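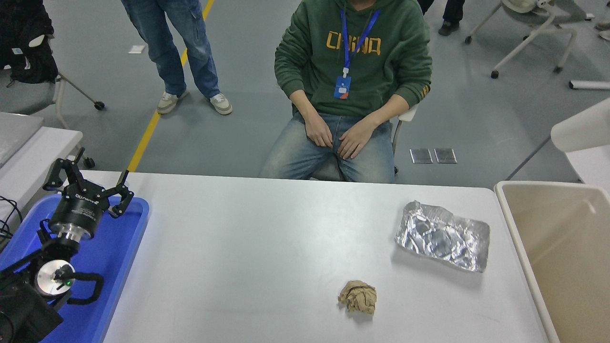
Questions from staff: robot arms on the sorting tables

Who does this page apply to?

It applies to all staff at the Bukenik site who work at or beside a Wirnex sorting table. Office staff at Fanville are not affected.

Will any posts be lost?

No post will be removed as a result of the change. There are 35 members of the sorting team, and 17 of them will move to table duties by June. The others remain on the existing line.

What does table duty involve?

The arms pick up light waste such as paper and foil. A member of staff sits at the table during each run, keeps both hands away from the surface while the arms are live, and notes any item that was missed or dropped. Runs last 30 minutes and are followed by a change of duty.
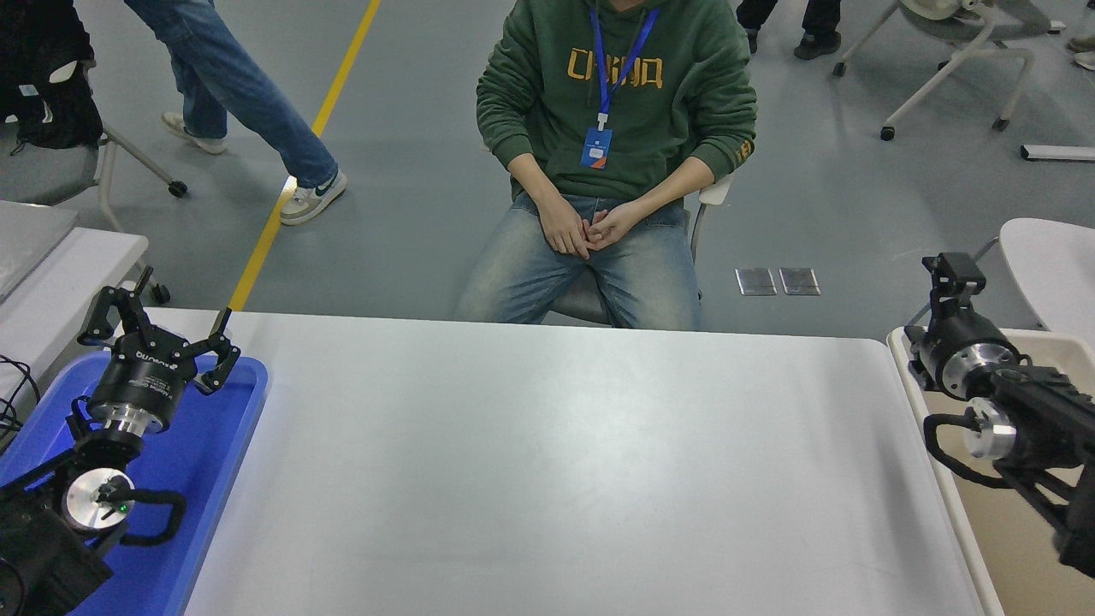

Inese Mägi asks whether sitting still for a whole run will count as a rest break, as some colleagues on the late shift have been told. It will not. Table duty is working time, and breaks are taken in full as before – supervisors have been reminded of this.

Will my pay or grade change?

Basic pay stays the same. Staff who complete the Sachdeva course may apply for the table operator grade when it opens.

May I decline to move?

Yes. Please tell your supervisor before the new rota is issued. Your reasons will not be placed on your personnel record.

Whom do I call if an arm stops during a run?

Stay seated, do not reach across the table, and ring extension 1612. Faults reported after 6 p.m. are passed to the night supervisor.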